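Why whiteboards go grey: an interview with Noelia Vallejo

Aug 12, 2025

A whiteboard that no longer wipes clean is usually reported as a fault in the board. Noelia Vallejo, who has surveyed writing surfaces for the Stestumham supplier Ingate since leaving a job in coatings, disagrees with most of those reports. Her last survey covered 3245 boards in 41 schools and colleges, and was completed in May.

"The word on the form is nearly always 'stained'," she said. "A stain is colour that has gone into the surface. What I mostly find is colour sitting on top, held there by something else. The two look the same from the back of a classroom."

Surface first

Vallejo sorts boards by surface before she looks at the writing. The cheapest are melamine, a resin-soaked paper pressed on to a backing board. Next comes painted steel, which takes magnets and has a cured coating over the colour. The most expensive is enamelled steel, a layer of glass fused to the sheet in a furnace at 800 degrees Celsius.

"Glass has no pores to speak of. Melamine starts out closed and then opens up with wear," she said. "Once it has opened, pigment gets below the level the cloth can reach, and at that point I would call it a stain."

She tests with a drop of water and a low lamp. Water on a sound board draws up into a bead. On worn melamine it spreads with a ragged edge, and the lamp, held almost flat to the surface, shows fine scratches running in the direction of wiping. Both checks are done after cleaning, as a greasy board will also make water bead and can pass when it should fail.

How the ink lets go

Dry-erase ink is made of pigment, a fast solvent, a small amount of resin and a release agent. The solvent is usually an alcohol. As it leaves, the release agent stays between the colour and the board, and the film that remains is weak enough to be lifted by a dry cloth.

"People think of erasing as rubbing out. It's closer to peeling," Vallejo said. "You want the film to come away in flakes. If it smears, either it hasn't finished drying or there's old residue underneath."

Age matters too. Film left for several weeks loses what remains of its solvent and grips harder, and direct sun speeds this up. Her standard remedy is to write over the old line with a fresh marker and wipe at once, so that new solvent softens the old film. It works on timetables and ruled grids, she said, though it uses a lot of ink.

Colour makes a difference that users notice and often put down to the brand. Green and red are the two she hears most complaints about, and black the least. Vallejo is cautious here. Pigments differ in particle size and in how much resin they need, but the formulas are not published, and she has seen the order reversed between two batches of the same product.

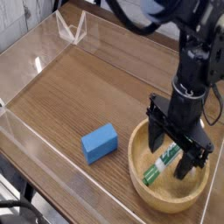

Green marker, wooden bowl
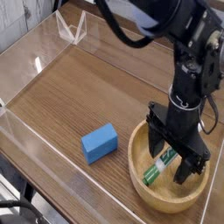 Storage and dry tips

Markers should be kept flat. Stored with the tip up, the ink drains from the nib and the line comes out pale. Stored with the tip down, pigment settles into the nib and the line is dark at first, then patchy as the barrel runs low on solids.

"Any tray or dish will do if the pens lie down in it," she said. "I'm not fussy about the dish. I am fussy about caps."

A cap that has not clicked home lets the solvent escape while leaving the pigment behind, and the thickened ink is harder to erase even though the pen still writes. Vallejo asks sites to throw these pens away. Few do.

Cleaners

Her firmest advice concerns sprays. Many general-purpose cleaners leave a thin film of surfactant, and the next layer of ink bonds to that. She refers to a wear trial by a former colleague, Sepúlveda, in which a painted steel panel was wiped 1231 times with a damp microfibre cloth and showed no measurable loss of gloss. A second panel, cleaned with a cream abrasive, was dull well before the halfway point.

Ingate sells its own fluid under the name Nutis. Asked whether sites need it, Vallejo said that water and a clean cloth were enough for weekly use, with the fluid kept for marks that survive that.

"Wash the cloths as well, and leave out the fabric softener," she added. "It goes straight on to the board and you're back where you started."

Repair or replace

Of the boards she was asked to condemn in the last survey, Vallejo passed most after two rounds of cleaning. Those she did reject were nearly all melamine, with the damage concentrated at shoulder height and to the right of centre. Resurfacing film is available and she has fitted it, but she does not recommend it above two metres in width – the joins collect ink.

Her next survey will record lighting position alongside surface type.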